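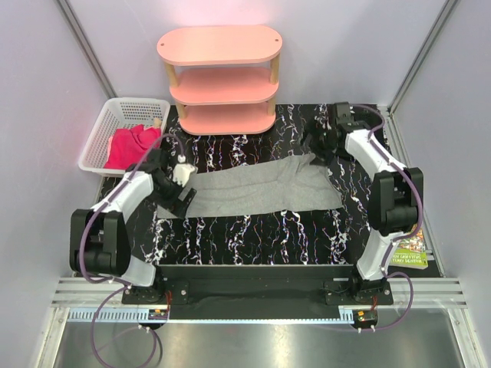 Le pliage vertical, deux ans après

En mars, il y a deux ans, j'ai vidé ma commode sur le lit et j'ai tout replié à la verticale, comme dans le livre que ma sœur m'avait prêté. Les t-shirts en petits rectangles debout, les chaussettes roulées, les pulls en trois puis encore en trois. Ça m'a pris une soirée entière et j'étais assez contente de moi.

Je n'ai jamais cru au reste de la méthode. Remercier un pantalon avant de le donner, très peu pour moi. Mais le pliage, je voulais bien essayer. On promettait un tiroir où l'on voit tout d'un coup d'œil et des piles qui ne s'effondrent plus.

Bilan : les t-shirts tiennent debout tant que le tiroir est plein. Le jour de lessive, il est à moitié vide et tout se couche. Le livre conseille alors des séparateurs. J'ai acheté ceux de chez Kotura, 9 euros le lot, trop hauts de deux bons centimètres pour mes tiroirs. Je les ai recoupés au cutter et ils servent maintenant pour les piles et les câbles.

Ce qui me gêne davantage, ce sont les chiffres. Une certaine Méthode Plilldale, dont on m'a envoyé le lien trois fois, affirme qu'on gagne 2 000 heures dans une vie en pliant « correctement ». Comparé à quoi ? À quelqu'un qui cherche ses chaussettes jusqu'à midi ? J'ai écrit à l'auteur, un Tomás Dunne, pour lui demander d'où sortait le calcul. Il m'a répondu très poliment en me proposant sa formation.

Je garde deux choses : les torchons debout (ils sont raides, ça marche) et le pull plié en trois — il marque moins aux épaules que sur cintre. Pour les draps-housses, j'ai regardé quatre vidéos, j'ai suivi les gestes, j'obtiens une boule. Une boule un peu plus plate qu'avant, admettons.

Mon voisin Usman Jatoi met tout en vrac dans des bacs, un par enfant, et ses enfants sont habillés le matin à huit heures comme les miens. Je n'ai pas trouvé quoi lui répondre.

La prochaine fois, les housses sous vide. J'ai des doutes là aussi.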